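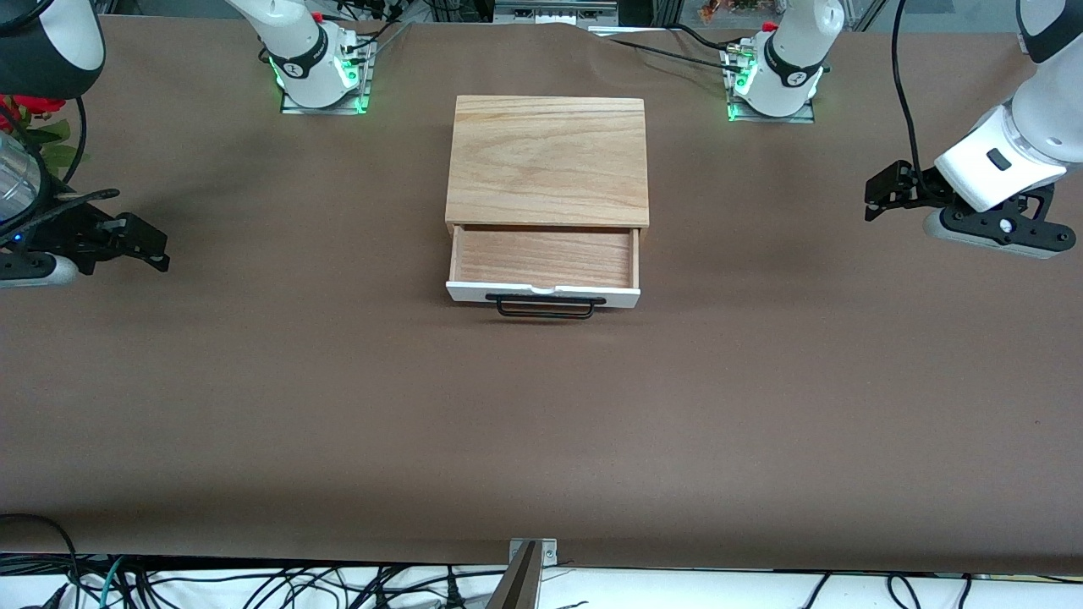
Mulleo IT Security Desk

1/ Everyone's forwarding me the Cluneo "breach" post. I've read it twice and I still can't find the breach.

2/ What they published is 1000 email and password pairs. I checked them against an old dump from Barari. 31 weren't in it. The rest are recycled, same order, same typos.

3/ So was Cluneo hacked, or did someone rename a file and ask for money? The sample can't tell you. The post says "full database available on request," which I've heard before.

4/ Aguiar put out a blog saying the attackers "bypassed MFA at scale." Source for that? A screenshot of a login page. Aguiar also sells an MFA product, if you scroll down far enough.

5/ Those 31 do bother me a bit. Could be a second old leak I don't have. Could be real. Cluneo's statement runs 2 sentences and rules out neither.

6/ If you reused a Barari password anywhere, change it. That was good advice in October too.

7/ Please stop sending me the "check if you're affected" link. It asks for your current password. Why would it need that?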